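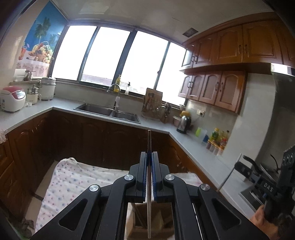
How many examples do you need before the learning system picks up a new kitchen chore? For the first chore we tried, 60 got us something that sort of moved in the right direction, and 1,770 got us something I'd let my mother watch.

OK, so that's my opener. Pause there, let people write the numbers down, then say hello and who I am. (Qusai Jaber, data lead on Womik. Keep it short, they have the program in front of them.)

Start with chopsticks. Everyone laughs when I say I spent most of a year thinking about chopsticks, but they're a great thing to collect on! They're thin, they roll, they twist in the grip if you pinch them a little off center, and every home seems to have a drawer full of them. One stick in each gripper, two hands going at once, and you've got a task that shows up every bad habit your collectors have.

Next, why real kitchens. Our first batch came from the bench at Presis, same table, same lamp, same gray wall. The model did fine on that bench and fell apart in the first house we took it to. So we went out and asked people if we could use their kitchens. Rice cookers, kettles, soap bottles on the sill, a big bright window washing everything out – leave it all in. I had one collector who tidied every counter before she started, very kindly, and I had to beg her to stop.

Then the part about throwing things away. In the Kvaran set we recorded 776 runs and I tossed 86 of them. Go slow here, people always ask. Most of what I tossed was hesitation: the hand goes in, stops, backs out, goes in again. A few were drops where the collector reached down and fixed it with bare fingers. Drops where they picked the stick up again with the gripper I kept, and I'd keep more of those if I could get them.

Story about the tired wrists goes here if there's time. Short version: quality dips toward the end of a long session, you can see it in the grip angle before anybody complains, so we swap people sooner now.

Last bit, the Enulach comparison. Say up front that it's a small test. Mixed kitchens beat the single bench on every task except stacking, and I still don't know why stacking is different – ask the room, somebody may have a guess.

Leave the contact slide up and take questions.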